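4.2 What changed at the bench
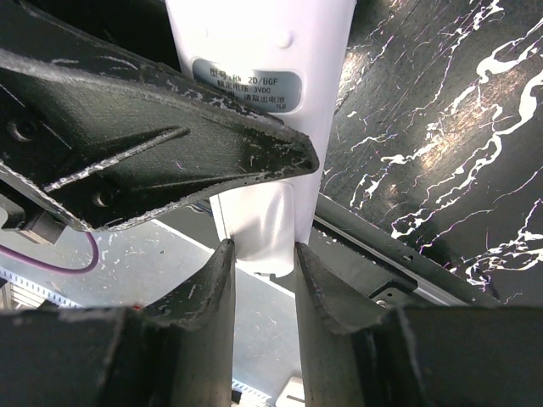

Figure 3. A white battery-powered device (label: RW 2D/BGF, 3 VDC) between the gripper fingers, with a finger of the second arm across the front of it.

Mustonen, Skanden workplace automation group, Grestville
Working paper, section 4 of 7

I'll start with the part of the job that everyone at the Trerkus returns shop in Grestville told me was boring, which was picking up small white plastic things and turning them until you could read the label. Before the arms came in, that was most of a shift. You read the model line, you read the voltage, you keyed both in, and you put the thing in a tray. Over the four weeks I sat in on, 2,038 items went through the shop, and 1,130 of them went through the arms first.

The labels are a good place to see what the change looks like from a stool. The grey one in Figure 3 is in Chinese, with a rated voltage of 3 VDC on the second row and a line under it that includes the words for "please take out the battery". Most of the crew don't read Chinese. They used to keep a taped-up sheet of the common phrases beside the keyboard, and the older hands knew the shapes by heart (one of them could spot the battery line from across the bench, and was pretty proud of it!). Now the reading is done by the software and the phrase comes up in English on a screen. The sheet is still taped up. I asked whether anyone used it and got a shrug.

What people do instead is look after the handoffs. A smooth, rounded body doesn't give two flat fingertips much to hold, and the second arm has to come in close without knocking it. The operators I sat with had strong views on this. They'd rather see a grip low down, with the label clear, and they would stop the cell if they didn't like the angle, even when the program was happy to carry on. I hadn't expected so much of the new job to be taste. Two operators could watch the same grip and disagree over whether to let it go, and both could tell me why.

Then there's wear. The inner edges of the fingers in Figure 3 are chipped and flecked, and deciding when a finger is too far gone has become a real piece of shop knowledge. It isn't in the manual in any useful way. The crew settled on running a thumbnail down the edge at the start of shift, with the cell locked out, and swapping the finger if the nail catches badly. I think that's skilled work and should be paid as such, but at the time of writing the pay grade was the same as it had been for keying in labels.

The mood was more mixed than I'd guessed going in. Nine people worked the bench across the two shifts. Sore wrists came up a lot when we talked about the old way, and I didn't meet anyone who wanted the keying back. But they missed the chat. You can talk while you sort by hand, and it's much harder to talk while you're watching two arms work that close together. A few said they went home more tired in the head and less tired in the body, and weren't sure yet if that was a good trade.

Management's answer was a 30-minute swap, so that each person watches the cell for half an hour and then moves to the hand bench. I come back to how that worked out in section 5, along with the April changes to the roster.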